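**Somer adopts three-stream rule for small electrical waste**

Households in Somer will be asked to separate cables from other small electrical waste starting in March, under a revised collection rule approved by the town council. Until now, cords, chargers, toasters and hand tools have all gone into a single container at the Busent transfer station.

The new rule sets up three streams. The first covers complete appliances with the cord still attached. The second covers loose cable of any kind, including extension cords, network leads and low-voltage wire. The third covers battery-powered items, which must be handed to the attendant and may not be left in an unattended bin.

According to the council's waste report, the station took in 771 tons of mixed scrap last year. Of that, 491 tons was sold on as ferrous metal. The remainder, which included nearly all of the copper-bearing material, was sold at a lower mixed grade. The report attributes the lower price mainly to cable that arrived knotted around other items and could not be graded separately at a reasonable labor cost.

"Copper cable that comes in by itself can be weighed and graded in a few minutes," said Glykeria Zacharopoulos, who manages the station. "When it comes in wrapped around a vacuum cleaner, it gets the mixed price."

Insulated cable is normally priced by recovery rate, meaning the share of total weight that is bare conductor once the jacket is removed. Heavy building wire has a high recovery rate. Thin signal wire and decorative light strings have a low one, and buyers often decline them when they are mixed with heavier cable. The station will therefore grade loose cable into thick and thin lots after drop-off. Residents do not have to do this themselves.

Plugs may be left on. Cable should not be burned or stripped at home before delivery - the station will refuse any wire with scorched insulation, and bare wire will be accepted only from licensed electrical contractors. Fiber-optic cable contains no copper and remains in general waste.

The processing contract has gone to Mitsotakis-Vlachou, which will collect sorted cable once a lot reaches 400 pounds. The firm will granulate the cable and separate metal from plastic by density. Under the contract, Somer receives a fixed share of the copper value and pays nothing for hauling. The plastic fraction goes to Endeo for use in molded floor mats, although the contract allows it to be landfilled if chlorine content exceeds the agreed limit.

The town will place collection points for loose cable at 11 sites, among them both branch libraries and the pool entrance. Each site will be emptied weekly. Appliances and battery-powered items will still be accepted only at Busent, during its current hours. Drop-off remains free for residents, and the per-load charge for businesses is unchanged.

Curbside pickup is not part of the rule. The council considered it but found that loose cable jams the compactor on the existing trucks. The question will come back with the next vehicle purchase.

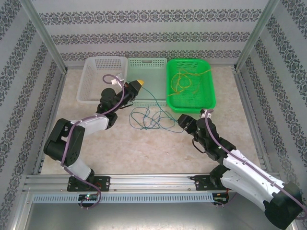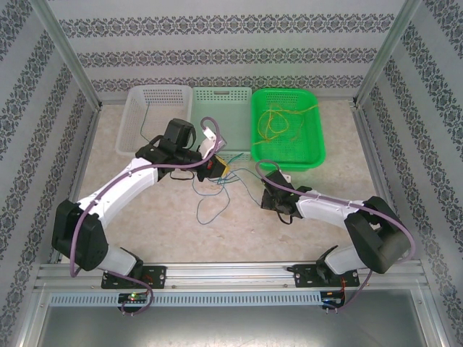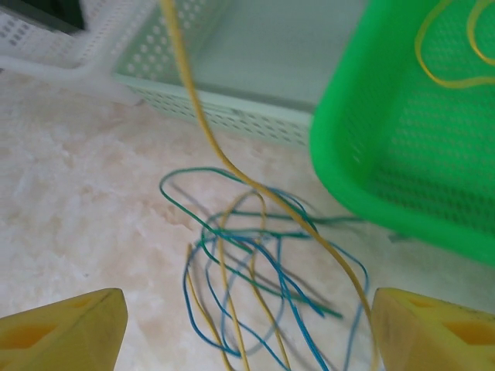
*Plastic baskets in the first two pictures; tangled wires in the third.*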